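Ruggiero Pour Rig – Fault Report
Group 4, Parunside campus
2023-02-20

What happened

Run 30 of the pouring task, bottle slipped in the gripper and went over. Nearly 400 mL of water across the bench, some of it down the cable tray and into the power supply. Breaker tripped. No one hurt, but one of us had a hand inside the taped area at the time, which is a breach of the lab rules and we've owned up to it.

Before that we had 29 runs with no drops. So we stopped checking the grip between runs. Mistake.

Setup

Two-finger gripper, fingers close on the lower half of the bottle where it tapers in. Cap off. Gripper force was set to 135 in the Flevoda software (the units are just steps, the manual doesnt convert them). Wrist camera on for every run.
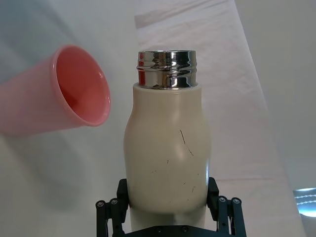 Force had been tuned on an empty bottle. Obvious now. With water in it the weight is up high, above the fingers, and once the arm tilts there's a twisting load we never tested. The log shows the finger gap closing by a small amount 500 ms before the drop, so the bottle was already sliding down its taper. The controller read that as a normal squeeze and kept going.

Cause

Main one – force too low for a full bottle. Second – no slip check in the code. We also suspect the pads, the supplier in Ciltville says they should be wiped with alcohol and we hadn't done it since August. Can't prove that part, pads got soaked in the spill.

Emergency stop worked but was on the far side of the bench. Took too long to reach.

Changes made

Dry rice for all test runs until the slip check is signed off. E-stop moved to the operator side. Power supply up on the shelf, drip loop in the cables. Arm pauses if the finger gap changes while holding. Wipe pads at the start of each sesion and write it in the log.

Still to do

Retune force with the bottle full, then half. Try gripping higher up, near the wide part – may need longer fingers. Replacement supply is on order.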